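Buying a used estate car, part one and a bit of part two

I said in the last post that the old car had failed its MOT on the rear subframe and that I wasn't going to pay for another one. So I have spent the past month looking for a replacement, and a few people have asked how it went.

My list was short. I wanted an estate, petrol, with a manual gearbox and a boot that takes a bike without removing the front wheel. I had also decided on nothing older than nine years, which I later ignored.

The first one I looked at belonged to Veikko Pelkonen, who used to work with my brother. It was tidy and he had kept every receipt in a folder, including the ones for wiper blades. The clutch was high, though, and he wanted more than I thought it was worth with that job coming up. We left it on good terms.

The second was at Haruna Motors, out past the ring road. The advert said full service history. There were three stamps in the book and then nothing for four years. When I asked, the salesman said the rest was "on the system", but he couldn't bring the system up. The tyres were four different makes. I drove it to the roundabout and back and handed him the keys.

After that I stopped for a couple of weeks and got lifts from Jummai Wike, who works in the next building to mine and is very patient about being kept waiting. 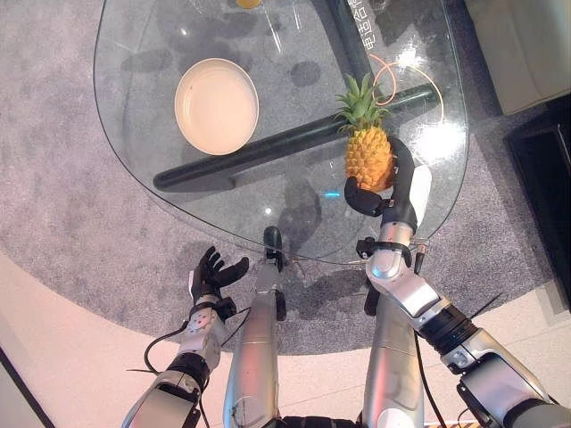
Tirkesthorpe, April

I found the third one on a card in the post office window. The seller was Adaeze Osagie, and she had owned it from eight months old. It's ten years old now, so over my limit. I went at half past nine in the morning and asked her not to start it before I got there, and she hadn't.

It started straight away with no smoke. The heater worked and so did the air conditioning. The faults I found were a stone chip low on the passenger side of the windscreen, a parcel shelf with one broken string, and a rear nearside door that has to be shut twice. The last MOT had an advisory for the front brake discs, and she had the garage invoice for replacing them.

I paid £1,463 less than Haruna's were asking for theirs, and mine has fewer miles on it. It passed the bike test as well — just, with the saddle down.

I've had it three weeks. The fuel figure on the dash is optimistic by almost four miles to the gallon when I work it out from the pump. The radio forgets its stations. I've ordered a string for the parcel shelf and booked it in with Chidubem Amadi for an oil change and a look at that door catch.

Insurance was more trouble than the car, and I'll put that in a separate post once they have sent me the right certificate.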